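清掃スタッフ募集(パート・アルバイト)ゲストベルグ館 共用部の日常清掃

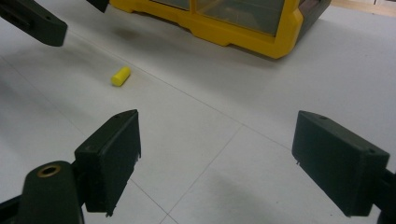 館内の床(淡いグレーのタイル)

株式会社イファンスでは、複合施設「ゲストベルグ館」の共用部を担当する日常清掃スタッフを2名募集します。現在のスタッフの退職と、12月からの清掃時間の延長に伴う増員です。未経験の方も応募できます。

仕事内容
開館前のロビー、廊下、階段、トイレ、給湯室の清掃です。床の掃き拭き、ゴミの回収と分別、洗面台と鏡の拭き上げ、トイレットペーパーや石けんの補充が中心になります。タイル床は乾いたモップでほこりを取ってから、固く絞ったモップで拭きます。目地の汚れは週ごとに区画を決めて落としていきます。
ワックスがけ、外窓、高所の照明器具は専門の班が担当しますので、今回の募集には含まれません。
作業後は所定の日報に記入し、備品の不足や破損があれば併せて書いてください。

勤務地
ゲストベルグ館(ペリス通り側の通用口からお入りください)。
正面玄関は開館まで施錠しています。自転車、バイクでの通勤可。自動車通勤を希望する方は、応募の際にお知らせください。駐車場は月極めで、空きがない場合があります。

勤務時間
早朝から開館までの、実働2時間です。勤務日はシフト制で、前の月の半ばに希望を出していただきます。週の半分程度入れる方を歓迎しますが、それより少ない日数でも相談に応じます。
12月以降は夕方の枠も設けます。早朝と夕方の両方に入ることもできます。
年末年始の休館中は勤務がありません。

時給・待遇
時給は981円です。試用期間中も同額です。
交通費は社内規定により支給します。
制服、手袋、滑りにくい靴は貸与します。靴のサイズは面接の際にお聞きします。
労災保険に加入します。雇用保険と社会保険は勤務時間に応じて加入となります。
有給休暇は法定どおり付与します。
給与は月末締め、翌月払いの銀行振込です。

応募資格
年齢、学歴、性別は問いません。
中腰の作業と階段の上り下りがあります。水を入れたバケツを運べる方。
洗剤のラベルと作業手順書を読める方。手順書は日本語版と英語版があります。
他の仕事との掛け持ちも可能です。学生の方は在学中であることがわかるものをお持ちください。

研修について
初日は館内の案内と用具の説明を行い、その後は担当者と一緒に作業します。一人で区画を受け持つのは、手順をひととおり覚えてからになります。洗剤の希釈については保管場所に表を掲示していますので、暗記の必要はありません。塩素系の洗剤は他の洗剤と一緒に使わないでください。この点は研修でも説明します。

現場の責任者から
責任者のハリス・メモンです。早朝の館内は静かで、黙々と作業したい方には向いていると思います。逆に、夏の給湯室と階段はかなり暑くなり、冬の通用口まわりは冷えます。制服の下に着るものは各自で調整してください。急な欠勤は仕方のないことですが、わかった時点で必ず電話をください。メールでは気づくのが遅れます。

応募方法
履歴書(写真貼付、手書き・パソコンどちらでも可)を、株式会社イファンス清掃部「ゲストベルグ館採用係」宛てに郵送するか、受付窓口へご持参ください。封筒の表に「清掃スタッフ応募」と書いてください。書類が届いてから、面接の日時を電話でご連絡します。日中に電話に出られない方は、つながりやすい時間帯を履歴書の余白に書いてください。
面接は館内の管理事務室で行います。服装は自由です。
履歴書は返却しません。採用に至らなかった場合は当社で裁断処分します。

締め切り
定員になり次第、受付を終了します。
掲載日 22/10/2022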